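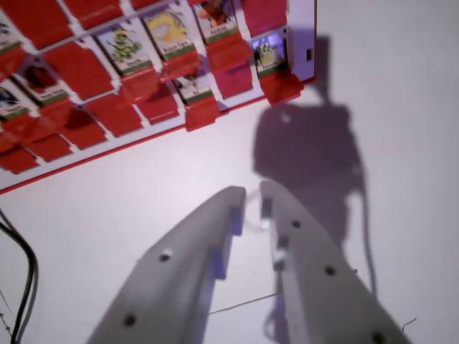 Pushpa Rawat on buying robot arms with a small budget

Pushpa Rawat runs the manipulation lab at Fellau, where the arms spend most of their day on household things: game boards, drawers, jar lids, laundry clips. She also does the purchasing. We talked in her office on 16 October 2025, with next year's spreadsheet open on the desk between us.

The lab has 2 arms on the bench now and wants more. Rawat said the first thing people ask her is what an arm costs, and that the question leaves out most of the bill.

"The arm is one line," she said. "Then there is the gripper, the wrist camera, the table, the mounting plate, the power supply, the cables, and the computer that has to keep up with all of it. When I add those together I'm usually well past what the arm cost."

Her first budget, she said, had no line for spare fingers. The lab prints its own in gray plastic, and she had assumed that made them free. In July alone the group went through 468 dollars in filament, inserts and screws. She now carries fingers and fasteners as a monthly expense, the way an office would carry printer paper.

"A finger gets a little bent at the tip and you can still pick up a block with it," she said. "You can't flip a small plastic tile on a hinge with it. So somebody swaps it out, and you want the next pair sitting in the drawer."

Small hinged parts are a big piece of the work at the moment. The group uses a tabletop guessing game with character cards that stand up or fold down, and the arm has to move one card and leave the ones beside it alone. Rawat bought the games secondhand.

"I budget for props as well," she said. "People laugh at that line. But hinges wear out and cards go missing, and once you have started a set of recordings you want the same board at the end as at the start. I buy three of everything."

For the next round she asked for quotes from two suppliers, Lenero and Trummer. Lenero was cheaper on the arm and Trummer was cheaper on service. She went through the warranty terms with Josefien Timmermans, the lab's technician, who keeps the repair log.

Timmermans joined us for part of the conversation. She said the log had changed her mind about what to ask a supplier.

"I used to ask about payload and reach," she said. "Now I ask how long it takes to get a wrist joint replaced, and whether I can do it myself. Last year we logged 163 hours with an arm down. A lot of that was waiting for a box to arrive."

She also wants cable routing settled before an order goes out. A cable that runs loose down the side of a table, she said, will sooner or later be pulled by the arm or by a person walking past. The lab has set aside 1,000 dollars for cable guides and strain relief at the new stations. Rawat had first put in half of that.

"Josefien sent it back," Rawat said.

Software was harder to plan. The lab uses a recording package called Jamidik, licensed per station, and the price goes up with each arm added. Rawat has asked for a flat rate and does not have an answer yet. Her draft budget carries the per-station price until she hears.

I asked what she would tell a school or a small shop buying its first arm. She said to choose the task before the catalog, and to take the real object along to the demonstration.

"They will show you an arm stacking cubes," she said. "Bring the thing you need it to handle. Put it on their table and ask them to run it while you stand there. If they want a week to prepare, that's fine, but write down that they needed the week."

Timmermans added that a buyer should ask for the spare parts price list in the same meeting, with lead times on it.

The order is due to go in once the license question is answered. Rawat expects to buy one arm first and hold the money for the second until the new station has been running for a few months.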